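Sujet : La promenade au bord de l'eau, vos avis pour la marche de septembre ?

zsofia_csonka
Bonjour à tous ! Je reviens de repérage et je suis emballée. C'est large, c'est plat, on marche à six de front sans se gêner, et le début avec son damier brun-rouge et gris me plaît énormément ! 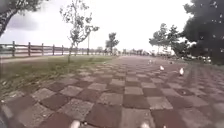 Club de marche Semus – section Balades et petits parcours

Je pensais à une boucle de 11 km, départ à 9 h. Qui en est ?

yigit.t
Moi ! Par contre le damier, bof. Je préfère de loin la partie en béton imprimé façon dalles, avec la clôture en rondins juste à côté.

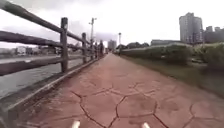

La clôture côté rivière, sa bordure grise au pied.

gyula_e
Pas d'accord, Yiğit. Le béton imprimé, au bout de 2000 pas, mes genoux le sentent. Je vote pour l'allée claire le long de la pelouse, quitte à faire 200 m de plus.

zsofia_csonka
Gyula, on peut alterner, l'allée à l'aller et les dalles au retour ?

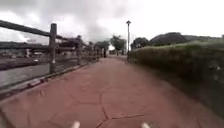 viktoria_fodor
Pour la pause, j'apporte le thermos et le gâteau aux noix (Margit en veut déjà deux parts !). Je propose de s'arrêter avant le long ouvrage sombre qu'on aperçoit sur l'autre rive, un pont je crois, comme ça on garde l'eau sous les yeux en mangeant. Et pas de sacs accrochés aux poteaux svp, ça bloque le passage.

gyula_e
Va pour l'alternance. Mais 9 h c'est tôt, 10 h ?

yigit.t
9 h 30 et je prends deux parts aussi.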